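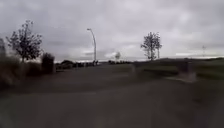 제조 현장 기술직 채용, 채용 대행사와 함께 진행하는 방법

게시일: 2022년 8월 4일
작성: Vesela Golob, Jilari 인사운영팀

생산직이나 설비 보전직을 직접 뽑아 본 담당자라면 공고를 올리고 기다리는 방식에 한계가 있다는 것을 안다. 금형 보전, CNC 세팅, 품질 측정처럼 경력이 필요한 자리는 지원자 수 자체가 적고, 이력서만으로 실력을 가리기도 어렵다. 이 글에서는 외부 채용 대행사와 계약을 맺고 첫 입사자가 출근할 때까지의 순서를 정리했다. 대행사를 처음 쓰는 중소 제조업체를 기준으로 썼다.

1단계. 충원할 자리를 확정한다

대행사에 연락하기 전에 현장 반장, 생산관리, 인사가 모여 어떤 자리가 비었는지부터 맞춘다. 인사팀이 알고 있는 정원표와 현장에서 느끼는 부족 인원은 자주 다르다. 휴직자 대체인지, 증설 라인 인원인지, 퇴직 예정자의 후임인지 구분해서 적는다. 후임이라면 인수인계 기간이 겹치도록 입사 희망일을 앞당겨 잡는다.

한 번에 의뢰하는 직무는 3개 이하로 하는 것이 관리하기 쉽다. 그보다 많으면 급한 순서대로 나누어 의뢰한다.

2단계. 직무기술서를 현장 용어로 쓴다

"성실하고 책임감 있는 분" 같은 문장은 빼도 된다. 대행사 담당자가 후보자에게 전화로 설명할 때 쓸 수 있는 내용이 필요하다. 다음 항목은 반드시 넣는다.

- 다루는 설비의 종류와 제어기 이름
- 교대 형태와 실제 출퇴근 시각
- 취급 소재와 작업 환경(분진, 소음, 온도)
- 필수 자격증과 우대 자격증의 구분
- 기본급, 교대수당, 평균 잔업을 나누어 적은 급여 범위
- 통근버스 유무와 기숙사 조건

급여 범위를 "협의"로만 적으면 후보자 추천이 늦어진다. 공개하기 곤란하면 대행사에만 알려 주고 공고에서는 빼 달라고 요청한다.

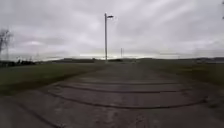 필수 조건은 짧을수록 좋다. 입사 후 한 달 안에 가르칠 수 있는 내용이라면 우대 조건으로 내린다. 예를 들어 특정 브랜드의 측정기 사용 경험은 대부분 우대 조건으로 충분하고, 도면 해독 능력은 필수로 두는 편이 맞다.

3단계. 대행사를 비교하고 계약한다

기술직 경험이 있는 곳 두세 군데에 같은 직무기술서를 보내고 견적을 받는다. 수수료율만 비교하지 말고 아래 내용을 같이 확인한다.

- 같은 직무를 최근에 충원한 실적
- 담당자가 공장을 직접 방문하는지 여부
- 입사자가 조기 퇴사했을 때의 환불 또는 재추천 조건
- 우리 회사 직원을 다른 고객사에 추천하지 않는다는 조항
- 후보자 개인정보의 보관 기간과 파기 방법

Jilari는 Flatel과 계약하면서 보증 기간을 입사일로부터 3개월로 정했다. 보증 기간은 반드시 계약서 본문에 넣는다. 메일로만 주고받은 조건은 담당자가 바뀌면 확인하는 데 시간이 오래 걸린다. 독점 의뢰로 할지, 여러 곳에 동시에 맡길지도 이때 정한다. 여러 곳에 맡길 경우 같은 후보자가 중복 추천되었을 때 어느 쪽을 인정할지 기준을 적어 둔다. 보통은 이력서 접수 시각이 빠른 쪽이다.

4단계. 대행사 담당자에게 현장을 보여 준다

우리 쪽을 맡은 Flatel의 Lucrezia Martinelli는 계약 직후 주간조와 야간조를 한 번씩 둘러보았다. 그 뒤로 추천되는 후보자의 수준이 눈에 띄게 나아졌다. 방문 때는 라인만 보여 주지 말고 휴게실, 식당, 탈의실, 주차장까지 같이 돈다. 후보자가 가장 많이 묻는 것이 이런 부분이다.

방문 당일에는 비밀유지 서약서와 안전화, 보안경을 미리 준비한다. 현장 반장이 직접 설명할 시간을 따로 잡아 둔다.

5단계. 서류 검토와 면접 일정을 고정한다

기술직 후보자는 동시에 여러 회사와 이야기하고 있는 경우가 많다. 이력서를 받으면 영업일 기준 이틀 안에 면접 여부를 회신한다. 면접관은 인사 한 명, 현장 한 명이면 된다. 면접관이 자리를 비울 때를 대비해 대리자를 정한다.

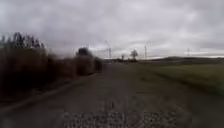

면접 안내문에는 오는 길을 자세히 적는다. 산업단지 외곽에 있는 공장은 지도 앱만 보고 찾아오다가 늦는 후보자가 꽤 있다. 정류장에서 걸어와야 한다면 사진처럼 왼쪽으로 갈대와 덤불이 이어지고 오른쪽은 푸른 들판인 곧은 포장길이라고, 눈에 보이는 것을 기준으로 써 주면 알아보기 쉽다. 정문 경비실 전화번호와 방문증 발급에 필요한 신분증도 함께 적는다.

6단계. 실기 평가를 짧게 한다

면접만으로 판단하기 어려운 직무는 실기를 넣는다. 보전직이라면 고장 상황을 적은 종이를 주고 점검 순서를 말하게 하는 것으로 충분하다. 가동 중인 설비를 만지게 하지 않는다. 평가표는 8개 항목으로 만들어 모든 후보자에게 똑같이 적용하고, 점수와 함께 근거를 한 줄씩 남긴다. 결과는 당일에 대행사로 보낸다. 불합격일 때도 이유를 구체적으로 적어야 다음 추천이 달라진다.

7단계. 처우 제안과 입사 준비

합격이 결정되면 구두로 먼저 알리고 서면 제안서를 보낸다. 제안서에는 직급, 급여 구성, 수습 기간, 입사일, 교대조를 적는다. 현 직장에서 퇴사 절차를 밟는 동안은 대행사 담당자가 후보자와 연락을 유지하도록 요청한다. 작업복과 안전화 치수는 이때 미리 받아 둔다.

8단계. 입사 후 확인

첫 주, 첫 달, 보증 기간이 끝나기 전에 한 번씩 면담한다. 첫 주에는 교대 시간과 통근, 식사에 문제가 없는지 묻고, 첫 달에는 맡은 설비와 교육 진도를 확인한다. 보증 기간 종료 전 면담은 만료일보다 최소 2주 앞서 잡아야 재추천 요청을 할 시간이 남는다. 면담 기록은 인사 파일에 넣고, 대행사에는 근속 여부와 직무 적합도만 전달한다.

수수료 세금계산서는 입사 확인서와 입사일을 대조한 뒤 처리한다. 직무기술서 양식과 평가표 양식은 인사운영팀에 요청하면 받을 수 있다.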